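3.2 How people sort their clean washing

I came to this part of the study expecting to write about detergent, and ended up writing about where people put things down. We had 171 households in the Galelstead sample, and each one kept a washing diary through November. I read every page of them (my tea intake that month was frightening).

Most people fold on whatever flat surface is nearest. In Urthorpe that was usually the bed, while in the terraces it was the kitchen table, often with the cloth still on. Figure 4 has a shirt-sized job on a patterned cover. 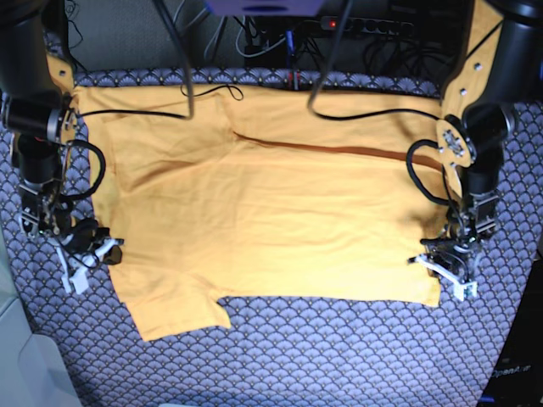
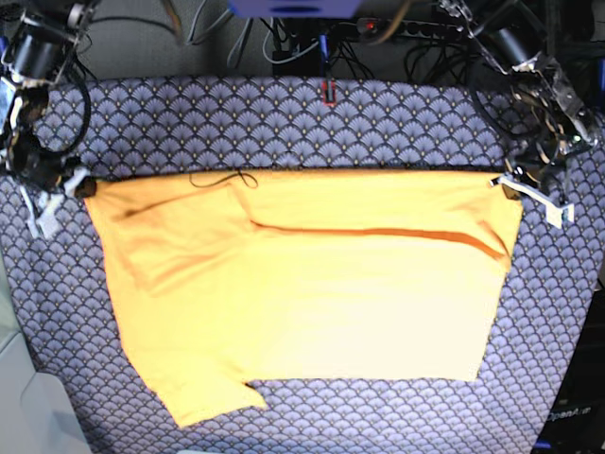
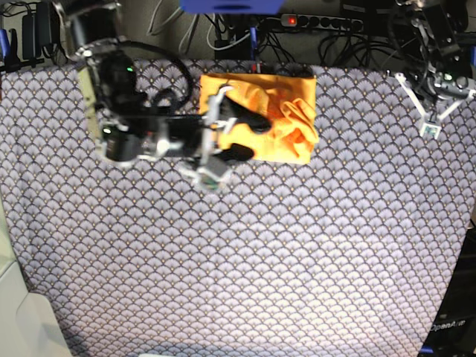 Figure 4. Yellow to orange fabric on a cover with a repeating fan pattern.

T-shirts came up more than anything else in the diaries, well ahead of towels, and 40 households told us they'd stopped folding them altogether! I'd half expected that from the students, but plenty of retired people said the same. We coded these as "drawer stuffers", after Maluleke's scheme, though I did soften the label in the letters we sent home.

Socks are dealt with in 3.3, where I also explain why we dropped the Taretti score.

Last updated: November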